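Bag notebook — August, third entry

Started a bit after nine with the urn on and the heater doing its usual rattle. I'm meant to be finishing the write-up for the Vundatmont order, but the folding and packing side of it is where I keep getting stuck, so today's pages are all about totes. Skip to the hem notes if that's what you came for.

Where we're at: the Aryee cloth is in, 18 metres of it, natural white, and it's heavier in the hand than the sample card let on. I like it. It holds a crease like nobody's business, which is lovely for a pressed hem and a right pain for anything that has to lie flat in a box afterwards. The Zomness stuff we used in autumn was floppier and you could stuff it anywhere, but the colour went grey on us after a few washes and I had two people bring theirs back. So, Aryee it is, and we learn to live with the creases.

Hems first. I've gone back to parallel rows of stitching on the wide band, not the single row I was trying last month. The single row looked clean on the bench and then the fold underneath crept sideways as soon as anybody hung a bit of weight off the straps. With the rows running side by side the band stays put and it also gives your fingers something to find. That second bit matters more than I expected! When a bag's been dumped in a heap, the body of it is just soft cloth going every which way, and the band is the one part you can feel with your eyes shut. Pick it up by the band and the rest hangs down and sorts itself out. Pick it up by the belly and you get a sausage.

Thread: still the 4 spool box, still the white. I tried the cream and it looked dirty against the Aryee cloth under the bench lamp. Put it back on the shelf for the linen job. Needle is getting blunt again, I can hear it punching. Change it before the next batch — I keep writing that down and then not doing it.

Tension note to self: down half a turn from where the Zomness jobs were. If you're reading this and you're about to run denim, put it back up first, and please write it on the card taped to the machine so I don't spend a morning swearing at loops again.

Now the heap business. The question I wanted to chew on was whether the totes should go out folded in thirds, rolled, or just laid in loose with the small things packed around them. Vundatmont want a clear container per set with the tote in with it, so the buyer can see what they're getting. Fair enough, but a clear box hides nothing, and a badly folded bag in there looks like a used hanky.

The stitched band, and further down the bag on the table with the clear container. 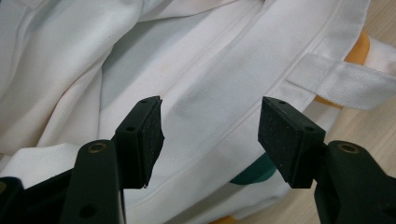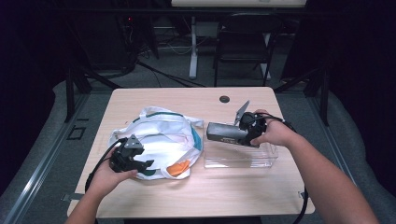
Page last changed: August, 4:18 pm

Okay, so, thoughts on the coloured one. I'm quite taken with the green and orange together. I had my doubts about the orange when it was a scrap pinned to the wall (very road-cone) but a patch of it peeking out inside the loop of a strap is cheerful, and the dark green stripe along the rim calms it right down. The teal-green panel is the one I'd fiddle with. It's close enough to the stripe that people will wonder if it was meant to match. Either go properly darker or lean harder into the blue. I'll pull some swatches out of the bottom drawer and see what's left.

Straps. White loops, woven, and they like to stand up on their own, which makes the bag easy to grab and annoying to close a lid on. I tried tucking them inside before the first fold. Works well enough if you lay them flat against each other, and doesn't work at all if one of them has a twist in it, because you end up with a lump right in the middle that pushes the lid up. So: check for twist, then tuck. I'd like that on the packing card in big letters.

Folding, what I've settled on for now. Lay the bag out with the opening away from you. Smooth from the centre to the sides with the flat of your hand, and don't be shy, this cloth can take it. Straps in. Sides to the middle, then bottom up to just under the band so the band is the last thing showing. Turn it over and press down with your forearm for a few seconds. I timed myself and got it to 19 seconds by the end of the morning, though the first few were much slower and looked worse. Rolling was quicker but the roll springs open in the box and then you've got a rolled bag with a tail, no thanks.

I also gave the loose option a fair go, because it was less work and I was hoping it would win. It looks generous, a bit market-stall, and I can see it suiting the linen range. For this order it just looks like we ran out of time.

Table notes, for whoever sets up next. The wood-grain table is the good one for this. Rounded corners, so the cloth doesn't snag when you drag a bag off the end, and the top is light enough that you notice fluff before it gets packed along with everything else. Wipe it before you start and again after lunch (crumbs! mine, mostly). Please don't cut on it. There's a perfectly good mat under the ironing board and I'd like that top to stay nice.

The clear containers pick up fingerprints the second you look at them. I've been wiping them last, lid on, with the soft cloth from the glasses drawer. Somebody suggested cotton gloves and I did try, but I couldn't feel the band through them and my folding went to pieces, so it's bare hands for the bags and a wipe for the boxes.

Count for the order is 626 sets all up. At my pace that's a few long afternoons of folding with the radio on, longer if we stop to fix straps as we go. I'd sooner check all the straps in one pass at the ironing board, chuck the twisted ones in a basket, and only bring the good ones over to the table. Going back and forth is what kills the rhythm.

Did a quick steam test on an offcut before packing up. Light steam took the big rolling creases out nicely and left the pressed hem alone. Heavy steam puckered the band between the stitch rows, and I couldn't press it out again. Light steam only, then, and keep the iron moving.

Things still to do:

Swatches for the panel, two or three options, pinned up where I can see them in daylight.
New needle. Really.
Ask Dodano whether the smaller container comes with a deeper lid. If it does, the strap problem is half gone.
Rewrite the packing card with the twist check at the top.
Order more white thread before the last spool is down to the cardboard.
Find out who has the good tape measure, the one with the metal end.

One more on the Dodano boxes while I remember. The corners are a touch tighter than the drawing, so a bag folded exactly to the drawing size catches going in. Fold a finger-width narrower and it drops in fine. I've marked the width on the edge of the cardboard template in pencil. Will go over it in pen tomorrow if I still agree with myself.

Urn's off, iron's off, offcuts are in the bag by the door.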